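Wrist aches after moving to a home desk, is it the mouse or the chair?

Posted in Home Working > Desks and Seating
2024-03-10

I started working from home four days a week and since then my right wrist has been sore by mid afternoon. It's a dull ache on the little finger side, and sometimes it goes up to the elbow. No tingling or numbness.

The desk is a fixed height one from Nuditz and I can't lower it. The chair is a Dinu with armrests that go up and down but not in and out. With the chair at the height where my feet are flat on the floor, the desk feels too high and I end up with my shoulders raised. If I put the chair up, my feet don't sit properly. In the office I never had this problem, but the desks there are adjustable and I used whatever mouse was plugged in.

I have up to 100 pounds to spend. Should that go on a new mouse, a wrist rest or something else? A colleague swears by vertical mice but I don't want one if the desk height is the real cause.

savudell_mill
Member since May

Sounds like the desk height to me, so I would leave the mouse alone for now.

Put the chair up until your elbows are level with the desktop or slightly above it, with your shoulders relaxed. Then deal with your feet separately. A footrest is cheap, and a thick box file or an old drawer does the same job while you find out whether it helps. Try that for a week before buying anything.

The armrests matter as well. If they hit the front of the desk you will sit too far back and reach for everything, and reaching is what set mine off. I took the armrests off my Dinu completely. They come off with four bolts underneath and the chair is fine without them. Keep the bolts somewhere safe.

Also look at where the mouse lives. A full size keyboard with a number pad pushes it a long way out to the side. If you hardly type figures, a shorter keyboard brings the mouse in and costs much less than 100 pounds.

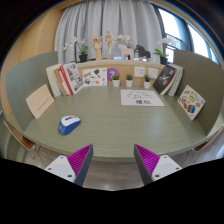
dikden_desks
Regular contributor, Desks and Seating

Agree with most of that, with a couple of things to add.

Little finger side usually means the hand is bending outwards at the wrist. Put your forearm flat on the desk and look down at it. The middle finger should carry on in a straight line from the forearm. If the hand is turned out, move the mouse closer or turn your whole body slightly towards it. I had mine turned out for years without noticing.

Check the front edge of the desk too. My old one from Nuditz had a square edge and it left a red line across my wrist every day. A rounded edge is far kinder. If yours is square you can get a foam strip to stick along it, although the glue gives up after a few months and it collects crumbs.

I wouldn't bother with a wrist rest for the mouse. It encourages you to plant the wrist and flick the hand from side to side, when you want the movement to come from the elbow. Turn the pointer speed up a notch or two so that you don't have to move as far.

On vertical mice – they suit some people and others can't stand them. Borrow your colleague's for a day if you can. Sizes vary a lot, and one that is too big will make you grip harder.

Last thing, get up more. At home there is no walk to the meeting room or the kitchen down the corridor. I set a timer for every half hour. If it still hurts after 6 weeks, or you get any numbness, see your GP or a physio.

pelt_and_post
New member

I had this and swapped to using the mouse with my left hand. Slow for a few days but then fine. Free as well.

savudell_mill
Member since May

Thanks all. Chair is up and I've got my feet on a box file for now. The hand was definitely turned out when I checked. Will look at shorter keyboards – I only use the number pad at month end so I can probably manage without it.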